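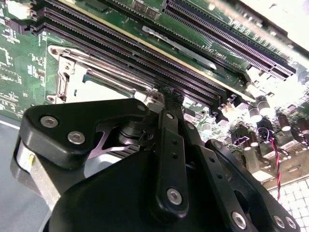

I run the refurb benches at a little outfit in Mestport, where we pull old office computers and servers to bits and sell on whatever's still good. Since November we've had a robot arm doing a share of the memory work, and I've had so many emails from other workshops asking how the crew took it that I thought I'd put my tips in one spot. Our server boards have a bank of black memory slots running close beside the CPU socket, with labels like DIMM1_CPU1 printed in white on the green, and if you've ever spent a full shift leaning over those with your thumbs on the latches you'll know why my lot were keen to hand some of it over (my own right thumb has never forgiven me).

So, tips, in no order at all.

Start with the job everybody moans about. Our boss at Rahman wanted the arm on packing, as it looked impressive to visitors. The crew wanted it on memory. We went with the crew, thank goodness, and I reckon it bought us a good two months of patience while the thing was learning its manners.

Do the cables by hand first. This is the big one! Desktop towers are full of floppy bits, and a power lead that flops the wrong way will spoil a whole run. We've got a person at the prep bench who opens the case, lays it flat and tucks the leads away from the slots with a reusable velcro tie. Bread bag tags work too if you've run out, and cost nothing.

Keep the good screwdrivers away from the arm's bench. Have a second, cheaper set that lives there and paint the handles with leftover nail polish. Mine are a horrible coral colour and not one has wandered off. 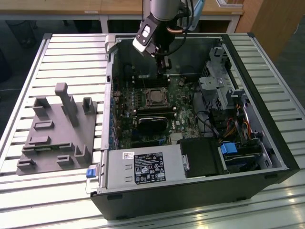

Leave the case screws in an egg carton, one hollow per machine, in the same order as the machines on the trolley. I know there are fancy magnetic trays, and we have some, but you can write on an egg carton. When it gets tatty it goes in the recycling and you eat another dozen eggs.

Talk about the hours early. I didn't, and I'm sorry for it. For the first fortnight half the bench thought they'd be down to three days a week, and the tea room was dead quiet. What we ended up doing was moving people to testing and grading, where we were always behind anyway. We used to get through 400 machines a month and we're now at 600 with the same people, but there was a dip in December I could've done without. If you know what's going to happen to the roster, say so, and if you don't know, say that as well.

Swap the minder every two hours. Watching a machine work is far more tiring than doing the job yourself, I promise you. Your eyes glaze over, you start thinking about dinner, and then you've missed something silly. We have a kitchen timer shaped like a lemon and when it goes off you swap with whoever's on grading. A couple of the older hands grumbled that they'd only just settled in, and now they're the first ones up when it rings.

Write down the stoppages in plain words. We've an exercise book hanging off the bench on a bit of string, and in goes the machine model, what happened and what fixed it. Our first book had 1133 entries in it by the time we filled it. The software keeps its own log, naturally, but it says things like "motion fault" where my crew will write "fan lead in the road again, tuck it left". Guess which one I read.

Get your learners on the tools regardless. We had a new starter who'd never seated a stick of memory by hand, and the day the arm was down for a service there was a bit of panic. Now everyone does one tower a day from start to finish, robot or no robot. It keeps your fingers honest and you learn what a good click feels like.

Dust! Blow the machines out before they go anywhere near the bench, outside if the weather's kind, and hold the fan blades still with a chopstick while you do it. A soft paintbrush gets into the corners. Wipe the bench down at knock-off with a barely damp microfibre cloth and leave the paper towel for the kitchen, it sheds like a labrador.

The Trasarby workshop up the road is getting an arm of its own soon and they've asked to borrow our egg cartons, so I've told them to start saving theirs. If you've got a better way of keeping power leads out of the road than velcro and bread tags, pop it in the comments, as I'm on my last roll.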